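Week 8: Surfaces, Seams and the Claims Made for Them

Domestic Objects and Their Makers, second-year option
Handout to be read before the seminar. Bring your own notes on one household object with a flat base.

1. Where we had got to

Last week ended with an argument about the word "honest", which product writers love and which I would like you to stop using. A wooden tabletop is called honest. A grey matte casing is called quiet, or calm, or considered. None of these words can be checked. If you strike them out of the Zesach catalogue extract, which I recommend doing with a pen, you lose a good third of the page and learn exactly as much about the goods as you did before.

So this week we stick to things that can be checked by someone with a table, a lamp and ten spare minutes: how an object meets the surface it stands on, what the finish does with light, and what happens to a rounded corner over time.

2. The bottom edge

Most people look at the front of a household object and hardly ever at the foot. The foot is where the decisions were made. It has to sit level, it has to come away from the table when lifted, and it usually has to hide the join between two parts. A narrow seam near the base is the commonest answer. The designer gets to call it a shadow gap and the factory gets somewhere for the two halves to disagree slightly.

I am not persuaded by the usual claim that a dark line under an object makes it "float". Try it with a book on a pale table. The book also has a dark line under it. It does not float, and we don't expect it to. What the line does do is tell you something about where your lamp is, and this should be written down before anything else.

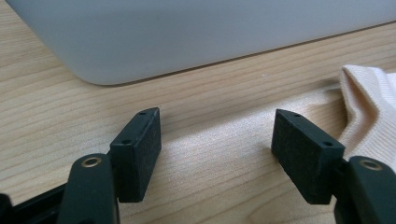
The second thing to write down is the direction of the grain. Straight grain gives you a ready-made set of lines to judge an edge against, and a surprising number of students draw the object square to the table when it was sitting at an angle the whole time. Pale wood makes this easy to see and easy to ignore. Patterned laminate is worse, as the print may run any way the printer liked.

3. Matte finishes

The Wovel leaflet in your pack says that a matte finish "resists the marks of daily life". It gives no test, no number of wipes and no description of a mark. Nyanda makes a similar promise for its satin range and adds that the finish is warm to the touch, without saying compared with what.

Some points to hold against both:

Matte and satin are not opposites. Plenty of casings sold as matte are faintly satin when you get low and look along them.

A matte surface can show a greasy thumb very well. Gloss shows it too, but gloss generally wipes clean with less trouble.

Grey is often praised for hiding dust. It hides grey dust. Flour is another matter.

An even colour under flat light may look quite different beside a window. Look for the gradient, note where it is brightest, and only then decide what you think of the colour.

In the Dunport survey (item 2 in the pack), 223 households were asked which finish they preferred for things kept on a table or desk. Matte came out ahead. I would be careful with this. People were shown printed swatches, and a printed swatch has no finish except that of the paper. Only 29 of the replies came from people who were also asked how they clean the object, and those answers are far more useful than the rest.

4. Rounded corners

Rounded corners are explained to buyers as friendly or safe. Both may be true. They are also easier to get out of a mould, easier to wipe round and less likely to chip, and I suspect those reasons came first. When you describe a corner, give the radius if you can measure it and say "large" or "small" against something named if you can't. "Soft" tells me nothing about the shape.

5. For the seminar

Write one page on your chosen object as it stands on a table. Cover the edge, the seam if there is one, the finish under two kinds of light, and the corners. Do not lift it until you have finished the page. Then lift it, look underneath, and add a paragraph on what you got wrong.

No adjectives of character, please. Pages containing "honest" will be handed back unread.

Reading: the Zesach extract, the Wovel leaflet, and the Dunport survey with its appendix. The Nyanda pages are optional and rather short on content.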